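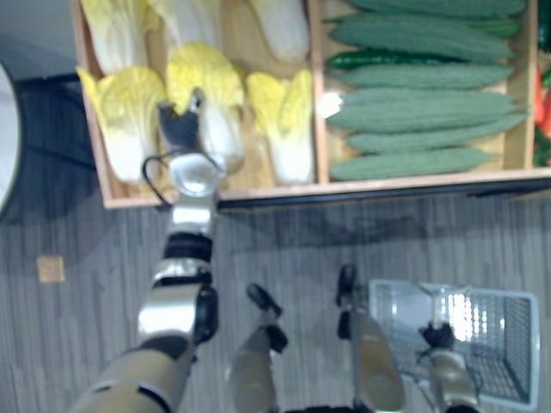
Section 4: Setting up your Jedetti learner account and enrolling on your first course

Welcome to the fun part! By the end of this section you'll have a working learner account, a place on a course and a timetable you can look at on your phone. Have your offer letter beside you before you start (the paper one or the email, either will do), as you'll need the applicant number printed at the top.

4.1 Create your account

1. Open the Jedetti sign-in page and choose New learner.
2. Type in your applicant number without any spaces.
3. Enter your name exactly as it appears on your offer letter. If you go by a shorter name, you can add it later under Known as, and that's the one your tutors will see on the register.
4. Choose a password of 12 characters or more.
5. Press Send code, then type the code from your text message into the box.

Note: Codes run out after 4 minutes. If yours has gone stale, press Send code again and use the newest one.

Caution: Please don't make a second account if the first one gets stuck. Two accounts under one applicant number will lock each other, and only the Admissions Desk can untangle them.

4.2 Upload your entry documents

Every course needs proof of identity and proof of your last qualification. Phone photos are absolutely fine – just lay the page flat and get all four corners in.

1. Go to My File and choose Add document.
2. Pick the type from the list. Overseas certificates go under Other award, even when they have an English translation attached.
3. Choose your file and wait for the green tick.
4. Repeat for the second document, then press Submit for checking.

Your file will now say With Admissions. You can carry on choosing your course while it's being checked, so there's no need to sit and wait!

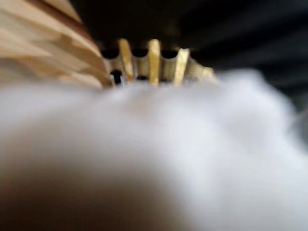 If something comes back marked Query, open it and read the note in the yellow box. Most queries are about a missing page or a name that has changed, and you can reply right there without starting the upload again.

4.3 Choose your course

1. Open Courses and set the start month. The choices are January and November.
2. Tick Sitia Campus, Lau Campus or both. Ticking both is a lovely way to see the evening classes, which move between the two.
3. Press the course title to read the full outline, including entry requirements and weekly hours.
4. Press Enrol, check the summary and press Confirm.

Note: You can hold up to 2 courses at once. A third will go on your wish list, and you can swap it in at any time before teaching starts.

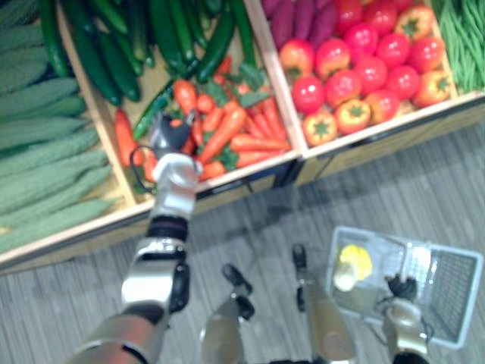
Vegetable display with carrots and bitter gourds.

4.4 Check your timetable

1. Go back to the home screen and press Timetable.
2. Make sure your course title and campus are both showing.
3. Press Add to calendar if you'd like reminders on your phone (do try this one, it's brilliant in the first few weeks).

Room numbers beginning with 3 are on the top floor. Room 303 at Lau has its own staircase, so allow a little extra time on your first visit.

4.5 Getting help

Corrado Cattaneo and the Admissions Desk team are happy to help with anything in this section. Ring extension 3489 from any campus phone, or use Messages in your account and choose Sodoron Admissions as the subject. Have your applicant number ready.

Section last updated: Jan 6, 2019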